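Jewelry box

A jewelry box, also called a jewel case or trinket box, is a container for storing rings, bracelets, necklaces, watches and similar small valuables. The term covers boxes made for display on a dressing table, lidded travel cases, and larger cabinets with drawers, known as jewelry chests.

Construction

The outer shell, or carcass, is made of wood, metal, ceramic, leather-covered board or molded plastic. Rigid paperboard is used for boxes supplied with a purchase. Wood carcasses are joined at the corners by miters or finger joints. Paperboard shells are folded from a scored blank and wrapped with printed paper, which is turned over the top edge by a margin set by the maker.

Lidded boxes use either a lift-off lid or a hinge. Quadrant hinges hold the lid open at 90 degrees or slightly past it and remove the need for a stay. Open trays have no lid and are used inside drawers or on a table where pieces are put on and taken off daily.

Lining

Linings protect polished surfaces from abrasion and keep pieces from sliding. Velvet, suede cloth, felt and flocked board are common. Flocking is applied by spreading adhesive on the board and depositing short fibers under an electrostatic charge, so that the fibers stand upright. Lining color is often chosen to contrast with the shell and to make small items easy to find.

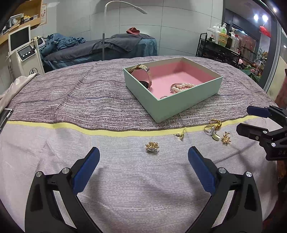 Audrey-Anne Marchand objects to the usual advice on lining color, arguing in the trade quarterly Bindus that dye fastness matters far more to the owner than contrast, and that a strongly colored lining should be rubbed with a damp white cloth before any pale strap or porous stone is stored on it. The McIntyre handbook gives the same test but limits it to linings of natural fiber.

Tarnish and storage conditions

Silver tarnishes on contact with sulfur compounds in the air. Wool felt and some adhesives release such compounds and are avoided in boxes meant for silver. Treated cloth containing fine silver particles absorbs them before they reach the contents, and loses its effect as the particles are used up.

Pearls are softer than most gemstones and are scratched by metal edges and harder stones. They are stored flat in a separate compartment, as a hanging strand stretches its thread. Very dry air can cause the surface to craze. Leather watch straps need some air movement and are not kept in sealed bags.

Manufacture

Irkgate was a center of small-box making until the decline of its paperboard mills. The Zosmont works, the largest in the town, produced 27 patterns at its peak, with a minimum order of 2,000 pieces for each.

See also: Casket (decorative box); Ring box; Watch winder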